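Sunday, July 14, 2024
Workshop book – wrapping bench, Fagerlund order

Paper
Tried the Flullen stock first. Too stiff, splits at the fold if you turn it tight. Switched to the Skurkeck roll, creases everywhere but holds a cone. Keep the creases, customer liked them in December. Alvar Rustad wants two layers from now on, dark one behind and folded up on one side. Fine by me, uses up the maroon.

Flowers
All artificial, Vutdale box no. 7. Bend the heads apart BEFORE bunching, they come flat out of the carton and once the paper is on you can't get your fingers in. Stems too long still – cut 2 inches off and tape the ends. Wire cutters are blunt, the good pair has gone walking agian.

Mixed in some closed buds so the top isn't one solid lump of pink. Better. Leaves go between the heads, not all round the outside like last batch.

Red and maroon, pink/cream heads, buds up top:

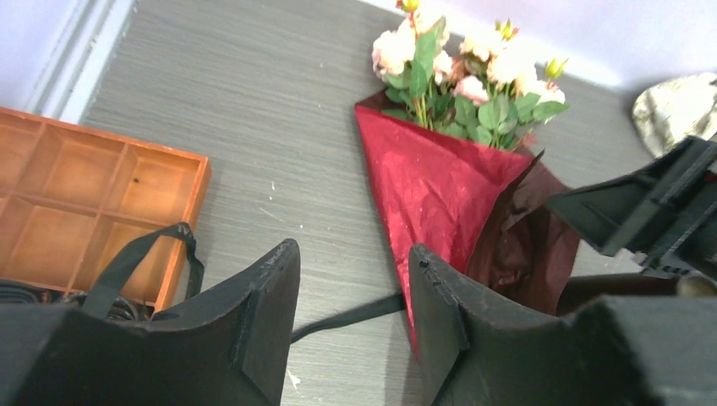
To do
– wipe the gray table, bits of white fluff on it
– order tape, 2 rolls
– ask Alvar if the ribbon is in the price or extra. Fagerlund order says 2,000 total and dosen't mention ribbon at all
– try cone a bit shorter, point gets crushed in the box
– label leftover maroon sheets, top shelf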